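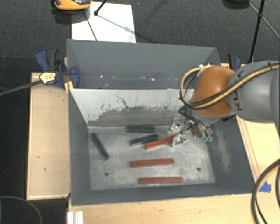 Gray metal bins, scuffed from use.

Welivstead residents will be able to drop off scrap metal and old appliances for free again, and I for one have a garage that's been waiting on it. The Skultari Road depot reopens to the public on 2026-08-31 after being shut since December while the drainage was redone.

I popped by to get the details from Haris Kelmendi, who runs the site for the council. He was up to his elbows in paperwork but happy enough to chat. Hours are 8 to 4, and you'll need something with your address on it, like a rates notice or a power bill. A licence on its own won't do if you've moved and haven't updated it (guilty!).

The limit is two trailer loads per household until the end of the year. After that it's $19 a load, same as the old price, so there's no great rush unless you've got a shed like mine.

What they'll take: whitegoods, bikes, roofing iron, pots and pans, garden tools, car parts with the oil drained out. What they won't: gas bottles, paint tins with paint still in them, batteries of any kind. Those still go to the Georgiev Street transfer station, and yes, that one still closes for lunch.

The drainage job came in at $67,000, paid for out of the waste levy. The depot logged 3265 visits in its last full year, and Haris reckons this one could be busier once word gets round.

Ognjen Jurić from Keltia Cycles will be picking through the bikes before they go off for scrap. He's after kids' sizes mostly - the shop does them up and sells them cheap before Christmas. If yours still has both wheels, leave it to the side of the gate and let the staff know.

Come in off the northern end of Skultari Road, as the southern entrance is trucks only now. The new signs weren't up when I visited and I drove straight in the wrong way.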